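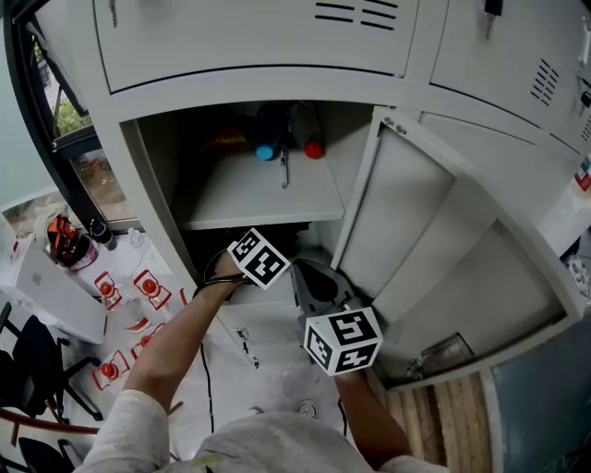 Last updated: July

Home Guides Garage & Shed Laundry Kitchen About Contact

How to Clean Out and Refresh a Metal Storage Locker

Metal lockers have a way of swallowing things. I bought mine secondhand when the Kanagaratnam print shop closed its back office, and for the first year I was so pleased with it that I put everything in there: paint, glue, the good scissors, the bad scissors, a bag of clothespins, three kinds of sandpaper. After a while I couldn't find any of it, and the inside had picked up a smell I can only call "old basement with a hint of turpentine." If yours has gone the same way, set aside an afternoon and we'll get it sorted out. It's a pleasant job once you get going, especially with the radio on!

What you'll need

A bucket of warm water with a squirt of dish soap, two or three soft rags, an old toothbrush, baking soda, fine steel wool or 375-grit paper, a little can of light oil, masking tape and a marker. If you have rust you'll want a small tin of metal touch-up paint too.

Empty it all the way

I know, I know. You'd like to do one shelf at a time. I did it that way twice, and both times I ended up moving the same jars back and forth until supper. Spread an old sheet on the floor and take every last thing out, then slide the shelves out if they lift off their clips. Stand bottles upright with the caps snug, and put anything that leaks in a tray by itself.

While you're at it, look at the keys. Put a strip of tape on each one with its door number before you take any of them out of the locks. My neighbor Edit Lakatos mixed up the whole set on hers and spent an evening trying one after another (she was very good about it, considering I was the one who suggested she polish them).

Wash from the top down

Start with the ceiling of each compartment, then the back, the sides and finally the floor. Wring your rag out well, as water likes to sit in the folded seams and that is where rust gets going. The toothbrush is for the vent slots, which collect a gray fluff that no vacuum of mine has ever gotten hold of. Push the bristles through from the inside and wipe from the outside.

For sticky rings left by bottles, make a paste of baking soda and a few drops of water, leave it on for 4 minutes and rub it off with a damp rag. Old tape gum comes away with cooking oil and some patience. Wash the oil off afterward or it will turn into a dust magnet.

Dry everything with a clean rag and leave the doors open overnight.

Deal with rust and stiff locks

Rub rust spots lightly with the steel wool until you feel smooth metal, wipe away the dust, and dab on touch-up paint in two thin coats. Let the first coat dry completely. I rushed it once and a jar of wood screws is now more or less a permanent resident of my bottom shelf.

For a lock that sticks, put one drop of light oil on the key, slide it in and out several times, and turn it gently each way. Hinges get a drop apiece as well. Wipe off whatever runs down.

Put things back with some sense

Heavy items go at the bottom, and things you use every week go at elbow height. Keep liquids together on one shelf with a shallow tray under them, and check the labels first, because some products need to be stored away from heat or from each other. Small tools do better in a cup or on a magnetic strip than lying loose.

I also tape a short list inside each door. Mine is in pencil, since the contents change with the seasons and whatever I've talked myself into starting.

If the smell hangs on, set an open dish of baking soda on the lowest shelf and change it after a month. Mine needed two rounds, and I still get a whiff of turpentine on a warm day.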